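3.2 Picking a room and a task

We're a student team, and for our term project in the Istier course we wanted a chore small enough to finish but annoying enough to teach us something. Tidying a hotel nightstand won. The table is round, so there's no straight edge for the arm to line up with, and in our early runs we kept getting the approach angle wrong from down low.

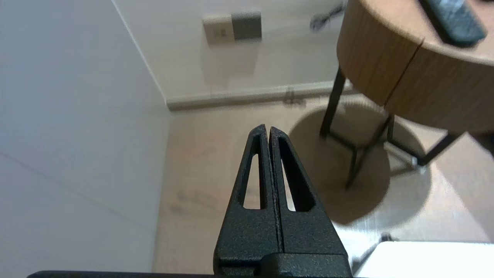 3.3 Collecting demonstrations

We started in September and ended up with 300 demonstrations, all driven by hand by the 4 of us. The task we called Starnell is the simple one: the remote goes in the drawer. I thought we'd be done in a week (ha!).

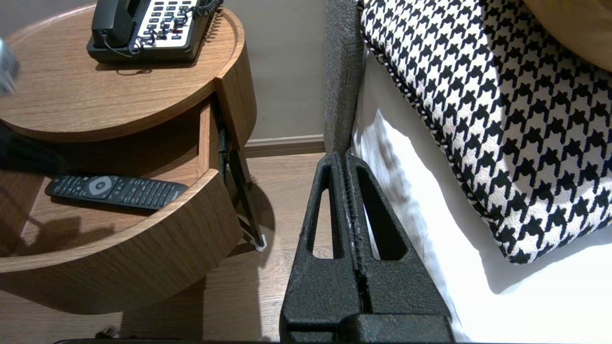
Most of our time went into deciding what counts as a good run. We tossed any run where the operator stopped for more than 3 seconds - the policy loves to copy a pause - and we relabeled the rest ourselves. After trimming, the set we call Darkholm came to 3780 short clips, frozen on 11/15/22.

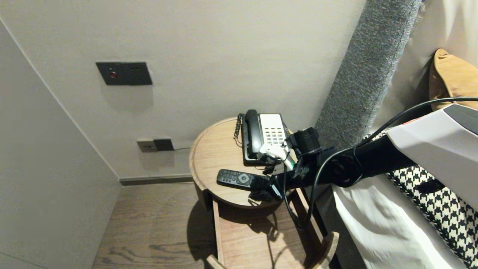 Figure 3. Arm over the nightstand, gripper near the phone's keypad.

I'd argued for training on the wrist views alone, and I lost that one, fairly. The head view gives the policy a sense of the whole tabletop. With the arm in front of the table, though, part of the top drops out of sight, and the lower end of the remote goes with it, hidden behind a black part of the gripper assembly. So we feed in both views and let the network sort it out, with Tăng (our little fusion module) doing the mixing.

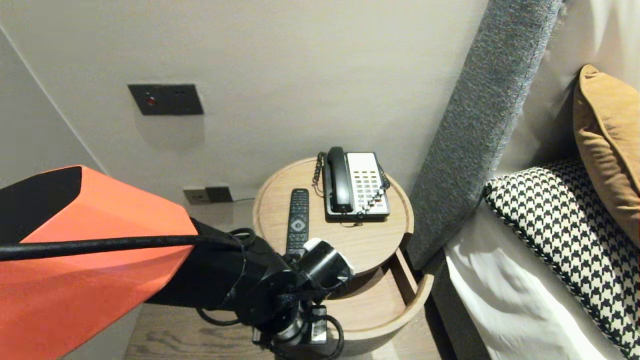 Labeling the drawer was the part we argued over most. Our first scheme only had "open" and "closed," and that fell apart right away. A drawer pulled partway out, with its curved front swung off to the right of the tabletop, didn't fit either bin, so we switched to a sliding score and went back through every clip.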